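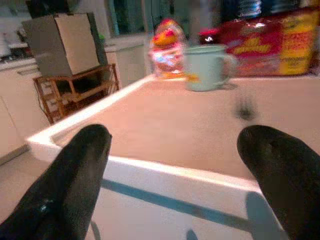
Pale tabletop, white rim. Thread on the Telon arrests below.

1/ So the police in Marnanport have announced two arrests over money they say was going to an armed group overseas. Big press conference, flags, the lot. I've read the statement three times and I have questions.

2/ The names given are Bernd Mühlbauer and Henrik Kuhlmann. Both are charged with providing funds to a listed organisation. Neither has entered a plea. You wouldn't know that from the headlines, which have already called them "the financiers".

3/ The money is supposed to have moved through Telon, a small remittance shop on the harbour side. If you've ever sent cash home to your mum from Marnanport you've probably stood in that queue. I have.

4/ Police say there were 300 transfers. Total value? Not in the statement. A reporter asked and was told it was "significant". Significant compared to what?

5/ The only dollar figure anyone has put on paper is $1600, in the charge sheet, for one transfer last September. That's it. There may well be more to come in court. I'd like to see it before I start clapping.

6/ Then there's Vovwood, the charity. The minister named it in the first minute. The charge sheet doesn't name it at all. I went through it twice with the search function and once with my eyes.

7/ Vovwood's bank has since closed its account, by the way. No charge, no hearing, no listing. A minister says your name into a microphone and the rent bounces.

8/ Before the replies start: yes, terror financing is real, and yes, people die because of it. If these two did what's alleged, they should go away for a long time. I'm asking what's been shown so far.

9/ Some history. The Oltmanns case. Same unit, same room, same language about "dismantling a network". Ran for 14 months. Ended with one man fined for keeping bad records. The minister at the time did not call a press conference for that part.

10/ And the timing. The bill to let police freeze accounts without going to a judge first was stuck. It's been stuck for ages. It comes back to the floor on 1 May 2018, and here we are with arrests the week before. Could be chance. Police don't pick their dates to suit me either.

11/ Worth knowing what the bill does. Right now you need a magistrate to sign off on a freeze. Under the new one a senior officer signs and you get to argue later, at your own cost. The threshold is $3000, so we're not talking about oligarchs here. That's a used hatchback.

12/ I asked the minister's office whether the current law had slowed down the Telon investigation in any way. Simple question. The answer I got back was four paragraphs on "community safety" and didn't contain a yes or a no.

13/ Asked the police the same thing. They said they "don't comment on matters before the court". Fair enough, but they commented for 40 minutes the other morning.

14/ A lot of people are sharing a claim that 100 more suspects are being watched. I can't find where it started. It isn't in the statement, the charge sheet or the minister's speech. Please stop passing it on until somebody with a badge puts their name to it.

15/ Someone asked if I'm "defending" Mühlbauer. I've never met the man. His lawyer says he'll fight it, which is what lawyers say. I don't find that very convincing either.

16/ Kuhlmann's side has said nothing at all, and bail for both will be argued at the next hearing. That's where we should get the first real look at the evidence, if the court stays open. The prosecution has asked for part of it to be closed.

17/ I'll be there for whatever they let us sit through. If the transfers are what police say they are, I'll post it here with the numbers and the dates.

18/ Correction to post 9: the Oltmanns fine was for two record-keeping offences, one man. Thanks to the person who sent me the judgment.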